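Kumach Garrison Community: Travel and Health Rules FAQ
Updated Saturday, July 3, 2021

These answers cover service members, civilian employees, contractors and family members assigned to Kumach or to the Draltmont annex. Where a unit commander has set a stricter rule, follow the unit rule. The full text is in garrison order 344, which you can read at the front desk of the Lindsay Building.

Who has to quarantine after arriving from overseas?

Everyone who arrives from another country and is not fully vaccinated. Fully vaccinated travelers go through arrival testing and may then go to their quarters, but they must stay off public transportation until the result comes back.

What counts as fully vaccinated?

You are fully vaccinated when 2 weeks have passed since the last dose in your series. Bring the original card or a printed record from the clinic. A photo of the card on your phone is accepted at the gate but not at in-processing.

Where will I stay during quarantine?

Single and unaccompanied personnel are housed in the Draltmont barracks. Families are placed together in the guest lodge at Kumach when rooms are open. Meals are delivered to the door three times a day. You may bring your own food, books, games and electronics. Alcohol is limited to what the lodge store sells.
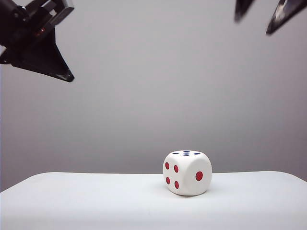 Can I leave my room to do laundry?

Laundry is picked up from the hallway and returned the next day. Put it in the bag provided, tie the bag and write your room number on the tag. Do not use the machines on the ground floor until you have been released.

Who releases me from quarantine?

The public health nurse. You will get a call and then a signed release form. A negative test by itself is not a release. If you have not heard anything by noon on your last day, call the quarantine desk at extension 2922.

Are masks still required on post?

Masks are required indoors for anyone who is not fully vaccinated. Everyone wears a mask in the clinic, the child development center and on post buses, whatever their vaccination status. Outdoors, masks are optional.

Can I eat in restaurants off post?

Yes, if the business is open to the public under local rules. Bars and nightclubs in the Kundemis district remain off limits to all personnel. This includes the outdoor seating -- several people have asked.

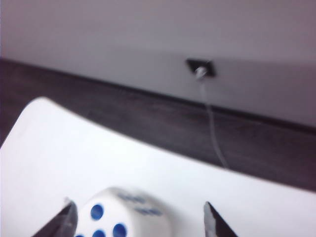
Takeout from a Kundemis restaurant is allowed as long as you wait outside and do not sit down. The off-limits list is reviewed every week in July, and changes are posted at the gates before they take effect.

Can family members visit from the States?

Visitors need an approved request before they buy a ticket. Use form 124 and turn it in to the sponsor's unit. Requests that arrive after travel has been booked may be denied, and the garrison cannot refund airfare.

How do I get a vaccine appointment?

Walk in at the Lindsay Building on weekday mornings, or book by phone through the clinic. Retirees and contractors are eligible. Children must be at least 12 and need a parent or guardian with them.

I was told I am a close contact. What now?

Go to your quarters and stay there. Call the quarantine desk, then your supervisor. Fully vaccinated contacts without symptoms are usually tested and allowed to return to work -- the nurse makes that decision, and your unit does not.

Where do I send a question that is not answered here?

Write to Annatjie Ngubane, community information office, Lindsay Building, Kumach. Please include a daytime phone number. Questions about an individual test result go to the clinic only.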